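Frying pan

A frying pan is a shallow, flat-bottomed cooking vessel used for frying, searing and browning food over direct heat. It has a raised rim, which may be flared or nearly upright, and in most forms a single long handle. Frying pans are usually sold without a lid. In British usage the word covers both the general household pan and heavier types that are called skillets in North America.

Form

The cooking surface of a frying pan is normally round. Its stated size is measured across the top from rim to rim, so the flat base is always smaller than the figure given by the maker. The wall is low in proportion to the width. A low wall lets steam escape quickly, which helps food to brown, and leaves room for a spatula to be slid beneath the food at a shallow angle.

The base should lie flat on a level surface. A pan with a domed or hollow base rocks when touched at the rim, and on a ceramic or induction hob it heats unevenly. Flatness is checked with the pan cold, on a worktop or table, by pressing on opposite sides of the rim in turn.

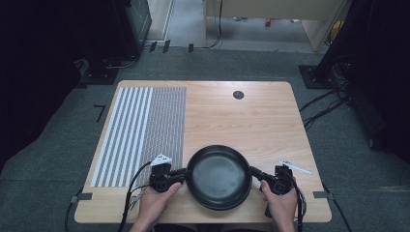
Warping is most often the result of sudden cooling, as when a hot pan is put under a running tap. Thin pressed aluminium is the most easily affected. Cast iron does not usually warp in domestic use but may crack.

Materials

Cast iron holds heat well and is slow to warm. Carbon steel behaves in a similar way at lower weight and is common in restaurant kitchens. Both need seasoning, a thin layer of oil baked on to the metal. Stainless steel conducts heat poorly and is generally bonded to an aluminium or copper core. Aluminium pans are light and inexpensive, and most are sold with a non-stick coating.

Wear

The interior of a pan in regular use becomes scuffed by utensils, scouring pads and the stacking of other pans inside it. Light scuffing of bare metal has little effect on cooking. On a coated pan, scratches that reach the metal allow food to stick and the coating to lift at the edges of the damage. Paper or cloth placed between stacked pans reduces this kind of wear.

Handling

A pan is ordinarily lifted by its handle. Large pans may have a small helper handle opposite the main one, so that the weight is shared between two hands. Lifting from opposite sides of the rim keeps the pan level, although it requires suitable protection when the metal is hot.

In her household manual The Plain Kitchen, Ingrid Nguyen-Tran treats the two-sided lift as the standard method for pans containing hot fat. Amos Blackwood, in a reply published the following December, preferred the handle alone and advised letting the fat cool first.

Storage

Frying pans are stored stacked, hung from a rail or stood on edge in a rack. The Boateng rack, a wire frame with 18 upright slots, was designed by Hollis Lindqvist for canteen kitchens. A domestic version followed under the Wokard name and takes up to two pans in each slot, provided that the handles face in opposite directions.

See also

Griddle
Sauté pan
Seasoning (cookware)
Wok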